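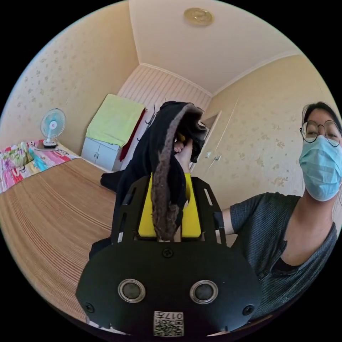
By the Serkley Technical Desk | Robotics | 4 min read

Netoveck opens its garment-handling work to visitors

Netoveck held an open day on Wednesday for its garment-handling project, showing how people working with hand-held grippers produce the recordings from which its robot arms are later trained. Visitors were taken through the work in small groups, beginning at 10 am, with a separate talk on the software in the afternoon.

The method does without a robot at the recording stage. An operator holds the gripper, closes its two yellow fingers on a garment and carries out an ordinary household task. Work is done in furnished rooms, next to beds and cupboards, as the company wants its material to include the backgrounds a domestic machine would meet.

Black fabric was used for part of the programme. According to the project notes handed out on the day, dark cloth is among the harder materials for a vision system, as folds and edges show little contrast and the depth estimate becomes noisy. Netoveck says it records dark items on purpose and keeps them as a separate group when testing.

The notes list 931 completed recordings in the present set. The target for the first release is 1,000, of which 200 will be held back for testing and never used in training. Each operator is asked for 50 practice runs before any of their work is accepted. Runs in which the cloth leaves the fingers early are kept but marked. 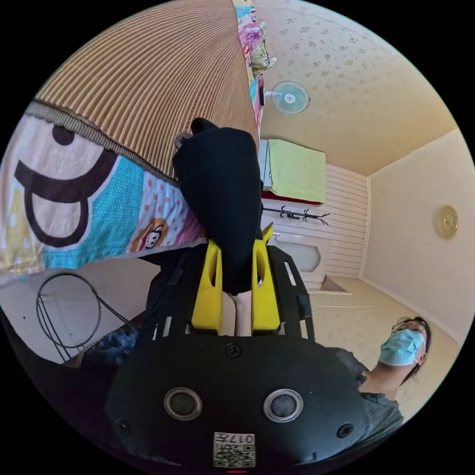

Two hands, one garment

Much of the discussion concerned tasks where a bare hand and a gripper share the same piece of cloth. The hand can pinch a fold and lift it while the fingers of the tool keep hold lower down. Netoveck treats this as a handover problem – the model has to learn when to hold and when to let go – and labels the two moments separately.

Grip force is not measured directly. It is estimated from the distance between the fingers, which works acceptably for thick cloth and poorly for thin. A visitor from the textile side asked whether a force sensor would be added. The company replied that one is being tested, but that the extra weight tires the wrist in longer sessions.

The afternoon talk dealt with Skondel, the software that aligns the recordings and converts the path of the hand-held tool into motion a robot arm can follow. Paths that an arm could not reach, or could reach only by passing close to its own joint limits, are rejected at this step. The present version handles one tool at a time. Support for two is planned.

Trials on an arm are being run at the Camargo site, which was not part of the visit. Results for lifting and folding are to be published together with the first release. No figures were given on the day.

A second open day is planned for April. Places are limited by the size of the rooms, and groups should apply through the Netoveck visits page.

Related items
Skondel update changes path filtering
Camargo test site adds second arm
Why thin fabrics still defeat most grippers
Serkley robotics evening: programme and times

News > Robotics > Visits and open days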